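1st October

Pilling and wash tests, autumn knits. Carrying on from the page with the swatch weights on it.

Machine free from first thing, so got the Lebrun throw in on the wool cycle straight away. Cool wash, short spin, dried flat on the rack by the window. The Hillico cardigan went in after it on the same settings. Both had already been washed twice in April when the first samples came, but those were the old yarn and I am not counting them.

Lebrun throw: weighed 767 g before washing, and I'll weigh it again once it is fully dry. Fringe has tangled on one short side. Combed out with fingers, no breaks. The knotted ends are tighter than they were, which I don't mind. Colour in the rinse water very slight, greyish, gone by the second rinse.

Hillico cardigan: cuffs have gone wavy. Same as last time with this rib, so I think it is the tension at the edge and the yarn is fine. Pulled back into shape while damp and pinned. Body length has dropped by 2 cm at the front and hardly at all at the back. Buttons held. One of the pocket corners wants a bar tack, it is only caught down by a few stitches and will go as soon as someone puts their keys in it.

Thulani Nel did the rub test on the Herolum socks and the Ereck scarf. Stopped at almost 227 rubs on the scarf when the felt pad slipped, so that one has to be done again with a fresh pad. New pads are in the drawer under the scales, the old ones were in there too and I have thrown them out. Socks fine on the sole, fluffing at the heel. He gave them a 4 on the pilling card. I would have said a bit lower but the light was going.

Note on the card: please use it under the lamp with the blue switch. The ceiling lights make everything look smoother than it is, and the scores from last month don't agree with each other.

Scarf label says hand wash only. We should put it through the wool cycle anyway once the rub test is done, as people will. Cut a strip from the spare, leave the good one alone.

Rang Ereck about the brushed finish. They brush one face only, then steam. So the shedding on the inside is from the cutting and ought to stop after a wash or two. Will check with the tape.
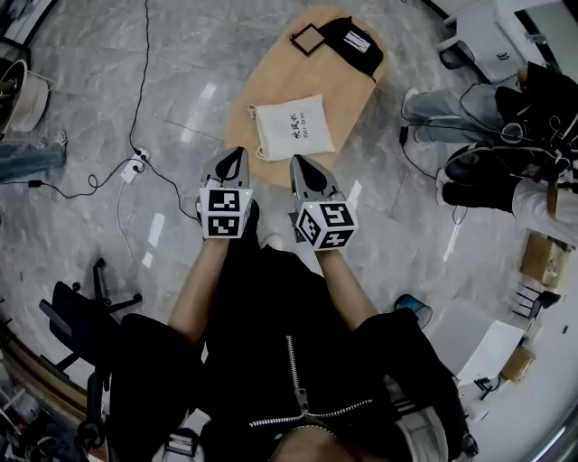

Does the brushed side lose warmth once it has flattened?
A little, at the elbows and across the back where it gets leaned on. A soft brush while it is still slightly damp brings most of the pile back up.

Still to do:
Weigh the throw dry
Repeat scarf rub, new pad
Bar tack on the pocket, then ask Hillico if they do it on the full run
Second wash for the socks, inside out
Find the other half of the grey swatch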